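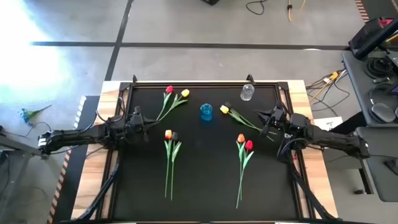 Search this forum Enter keywords Go

Second chamber for Zoltitz?

uldis_b
Just back from the public meeting on the charter and I'm buzzing! The draft gives us an upper house of 12 members, one for each old parish, sitting for staggered terms. I've wanted this since the July consultation. Trikusum would finally get a proper voice.

marshlane
One each? Trikusum has 600 voters and Mockus has 200. How is that fair?

uldis_b
It's the same idea as any senate though, the lower chamber does it by headcount and the upper one by place. I love that balance.
Uldis Bite

kadri_z
Love the idea, don't love the map. Skasura is lumped in with Mockus on page 7 and they share nothing but a bus route. I'd go for multi-member districts, three seats where there are more people and one in the small places. You keep the local link and marshlane gets the sums to work!

marshlane
Better. Still don't see why we need two chambers to argue over drains.

kadri_z
Because the first one passed the parking bylaw in a single evening and then spent months patching it. A second reading by different people would have caught that.

uldis_b
Fair point on Skasura, Kadri, I'd missed it. Comments close October 9, 1999 so do write in, all of you, even marshlane!

marshlane
Already have. Against.

kadri_z
Good, at least it'll get read. Does anyone know if the terms are four years or six? My copy says both.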